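Omstead thrift shop asks for cutlery trays before spring sale

2019-03-09

The Lovell Street thrift shop in Omstead is asking residents for divided baskets and cutlery trays ahead of its spring kitchenware sale. The shop took in 2,236 kitchen items between December and the end of last month, and much of the smaller stock is still in boxes in the back room.

Manager Yareli Nava said loose utensils are hard to sell unless they are sorted first. "People won't dig through a box," she said. "Put the same things in a basket with sections and they go the same morning."

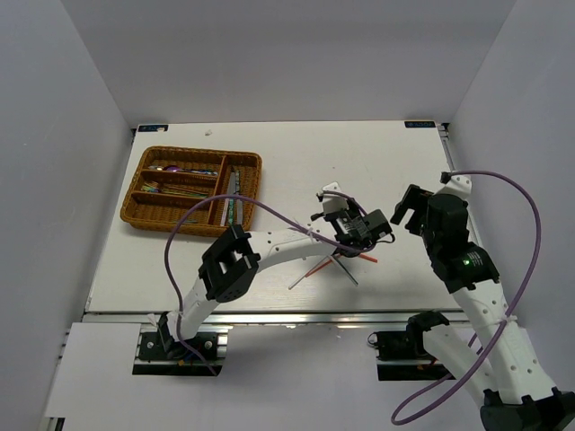 A woven basket with four compartments, partly filled, on a white tabletop.

Wicker, plastic and metal trays are all welcome - so are plain shoeboxes, which can be cut down to make dividers. The shop has 11 trays ready and wants 42 by the time the sale opens.

Aminu Etim, who runs the sorting table, said sets with a missing piece will be accepted this year. They will be priced separately and kept near the register. Knives should be wrapped in newspaper and handed to staff at the counter.

Donations can be left at 68 Lovell Street during opening hours. The shop cannot collect from homes.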